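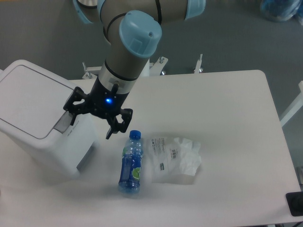 **Town & Local Events** › Festive stuff › Answered

# Can we still get a stall at the Drirwood lantern parade, and is it worth the bother?

My sister and I make candles and wreaths, and we'd like to sell them at the lantern parade in Drirwood this November. The form on the parade website says stall bookings are closed, but the poster in the library says "traders welcome, enquire within". I enquired within. The librarian thought it meant a different within.

So:

- does anyone know if late bookings are taken?
- what does a pitch cost these days? I've been told £30 and I've been told £50, both by people who sounded very sure.
- do people buy anything, or do they just eat chips and look at the samba band?

We did the Osari Centre craft fair last year and sold 11 candles, six of them to our mum.

*asked by waxandwane*

---

## Answers (3)

**Teodoro Cordero** · marked as helpful

Both prices are right, which is very Drirwood. It's £30 if you bring your own table and stand along Tabrizi Street, and £50 for a covered pitch in the square with a power socket. The socket may be shared with the hot doughnut man. If he switches on his second fryer you'll be selling by candlelight, though in your case that might help.

The online form closes early and always has. What you want is the reserve list. Email the events desk at the town hall, put "reserve pitch" in the subject line and tell them three things: what you sell, how wide your table is, and whether you'll have a naked flame. Say no to the last one even if you were hoping to have one lit for atmosphere. I had a single tealight on my stall two years ago and got a visit from a man with a clipboard and a bucket.

People drop out in the final week when they see the forecast, so don't lose heart if you hear nothing. I got my place at four in the afternoon the day before.

As for whether people buy: yes, but only in two bursts. You get a rush before the parade sets off at 6, then a long stretch when the whole street turns its back on you to watch a giant papier-mâché heron go past. Then they all come back, cold and a bit sentimental, and that's when the wreaths will go. Anything over a tenner needs a bag with handles. They're carrying lanterns and children.

Bring change. The card reader signal dies as soon as the crowd gets thick.

---

**drenelance_dave**

Do the Drenelance one instead. Better parking.

> **waxandwane:** Is the Drenelance one the same night?
>
> **drenelance_dave:** Don't know, I don't go.

---

**mrs_pellet**

Mostly agree with Teodoro, except about Tabrizi Street. The top end by the bank is fine. The bottom end is where the parade gathers beforehand, so you'll spend the first hour hemmed in by primary school classes and a brass band warming up. We had a euphonium resting on our chutney. Ask for the top end by name when you email, and if they offer you the bottom, think hard about how you feel about "Jingle Bells" from a distance of two feet.

Also check your insurance. They want to see a public liability certificate and will ask for it on the night, in the dark, in the rain. Mine lives in a freezer bag now.

The library poster is from the year before last, by the way. I've told them.

> **waxandwane:** Thank you both, I've emailed and got an automatic reply wishing me a happy Easter. Will report back.
>
> **Teodoro Cordero:** That's the right address then.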